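Garka glove kit: a happy owner's review

If you gather demonstrations with a robot hand, buy the knit cover first and the rest of the Garka kit later. I've used mine for 14 sessions at our Lindwood workshop and I love it! The ribbed fabric goes on in seconds, leaves the fingertips bare and hasn't laddered yet. We've saved 400 examples with it so far - reaching, hovering, backing off, trying again - and the learning system has plenty of clumsy tries to learn from too (mostly mine).

The wrist camera bracket is just as good. It holds its angle from one session to the next, so old and new examples sit together nicely.

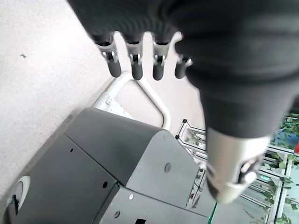

My one grumble is the cuff, a bit snug to pull over the wrist plate. The booklet could say more about washing as well. Still, I've already ordered a second cover for the left hand.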